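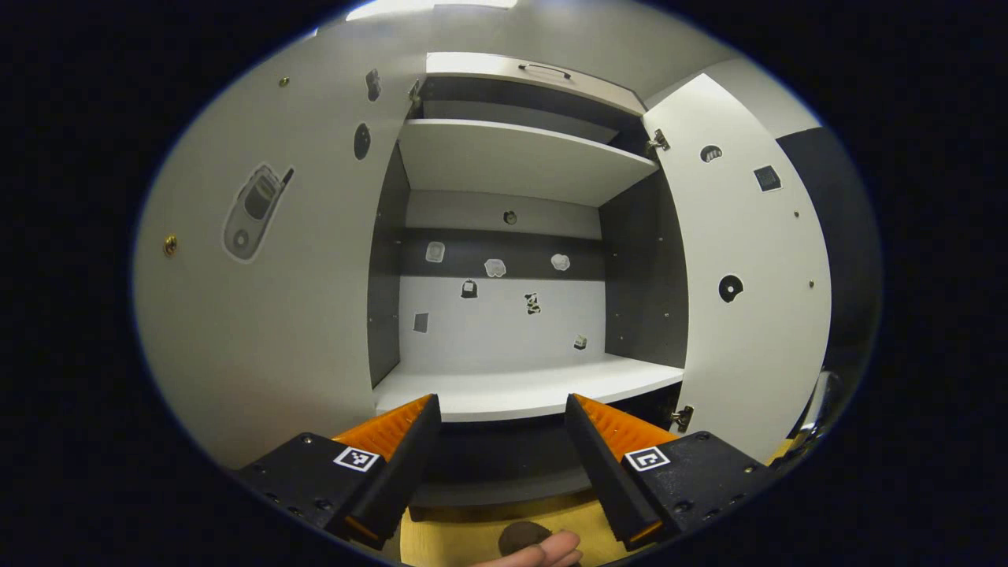
Tamside Makers Board > Small Furniture > Stickers inside a little cabinet

golilico
Posted 11/14/20
Hello all, hope everyone is keeping well. I've been given a small two-door cabinet and I'm trying to decide what to do about the stickers. There are some on the back wall and more on the insides of the doors, including a great big flip phone that I've grown rather fond of. My plan was to peel the lot and give everything a light rub with 300 paper, then paint. Has anyone done this without making a mess of the surface?

pathirana_226
Oh, please leave the phone! I'd take the others off slowly with a hairdryer and a bit of cooking oil, left on overnight, and go nowhere near it with sandpaper until you know what the finish is.

tinlid524
Have to disagree, oil is a nuisance if you're painting afterwards. It creeps into every join and the paint lifts months later. Warm soapy water and patience — and 800 grit if you must sand at all.

golilico
Thank you both, that's given me pause. I might do the doors first and see how brave I feel. 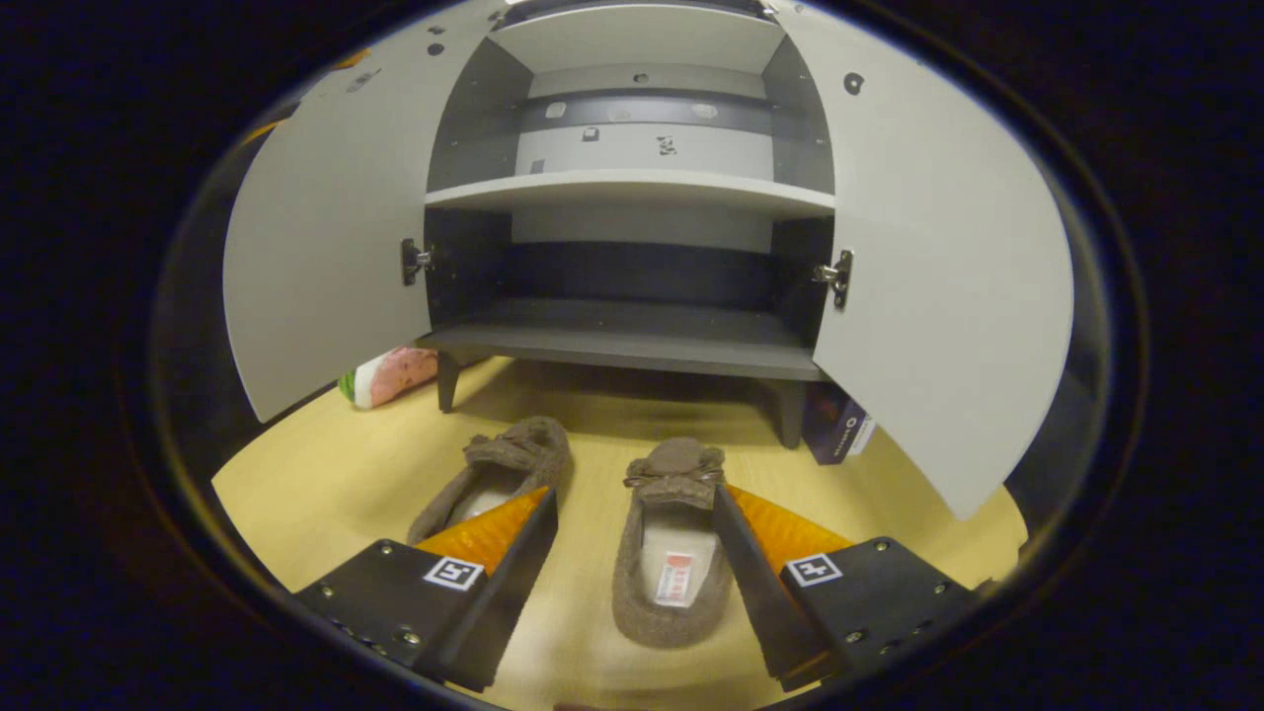

The dark grey down in the lower part is what I'd most like to change, as I want to keep my cotton reels in there and I'd never find the navy ones. Would a pale lining paper do, do you think?

pathirana_226
Lining paper every time, love. I did mine in June with an offcut of wallpaper and it still looks lovely. Cut it a touch small so the corners don't ruck up.

himari
I'd keep the grey myself, it hides the dust! Do take the doors off before you paint, though, hinges are horrible to clean.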